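4.3 케이블 걸림으로 인한 파지 실패

이번 절에서는 솔직히 좀 부끄러운 이야기를 하려고 합니다. 저희 Kovier 팀이 설거지 정리 과제에서 가장 오래 붙잡고 있었던 고장인데, 처음 일주일은 원인을 완전히 잘못 짚었거든요. 전체 300회 시행 중 20회에서 로봇이 물체를 내려놓다가 손목 회전을 중간에 멈췄고, 그중 7회는 보호 정지까지 걸렸습니다. 나머지는 그냥 어정쩡한 각도로 물체를 놓아 버렸고요.

제가 처음 의심한 건 손가락 쪽 힘 제어였습니다. 로그를 보면 정지 직전에 손가락 모터 전류가 살짝 튀는데, 모양이 꼭 미끄러짐을 보상할 때처럼 보였어요. 그래서 Enov 제어기의 파지력 이득을 이리저리 바꿔 가며 며칠을 보냈습니다(이 기간의 데이터는 표에서 뺐습니다). 결과는 전혀 달라지지 않았습니다. 그러다 동료가 손목 토크 그래프를 겹쳐 그려 줬는데, 토크가 전류보다 먼저 올라가고 있더라고요! 손가락은 나중에 반응한 것뿐이었습니다. 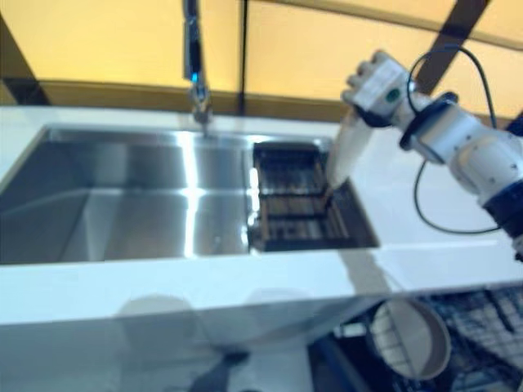

읽는 시간 7분

그림 6. 싱크대 오른쪽 칸의 받침에 원통형 물체를 내려놓는 동작. 검은 케이블이 손목 부근에서 팔 위로 고리를 그리며 넘어간다.

그림 6의 자세를 보면 손이 아래로 기울어 있고, 케이블은 팔 위쪽으로 둥글게 떠 있습니다. 저희가 케이블 길이를 정할 때는 팔을 수평으로 뻗은 자세만 놓고 계산했어요. 그런데 이렇게 아래로 숙인 자세에서 손목을 더 돌리면 고리가 팽팽해지고, 그 장력이 고스란히 손목 관절 토크로 잡힙니다. 제어기는 이걸 물체가 받침에 닿은 접촉력으로 해석하고 하강을 끝내 버립니다. 물체가 아직 제대로 서지 않았는데도요.

안전 면에서 더 찜찜했던 건 반대 경우입니다. 진짜 접촉을 케이블 장력으로 착각하면 팔이 계속 밀어붙일 수 있으니까요. 다행히 Starer 안전 모듈의 토크 상한은 따로 돌고 있어서 그런 사례는 기록되지 않았지만, 저는 이 부분을 운이 좋았던 쪽으로 봅니다.

수정은 두 단계로 했습니다. 먼저 케이블 고정점을 손목에서 팔뚝 쪽으로 옮겨 여유를 늘렸고, 다음으로 Economou 보정 절차를 돌려 빈손 상태의 자세별 손목 토크를 3000개 표본으로 수집한 뒤 접촉 판정에서 빼 주었습니다. 고정점만 옮겨도 보호 정지는 사라졌는데, 어정쩡한 각도로 놓는 문제는 보정까지 넣고 나서야 눈에 띄게 줄었어요. 다만 케이블을 새로 갈면 뻣뻣한 정도가 달라져서 표본을 다시 모아야 합니다. 이 재보정을 언제 해야 하는지 자동으로 알아내는 방법은 아직 없고, 지금은 제가 아침마다 빈손으로 손목을 한 바퀴 돌려 보고 그래프를 확인합니다.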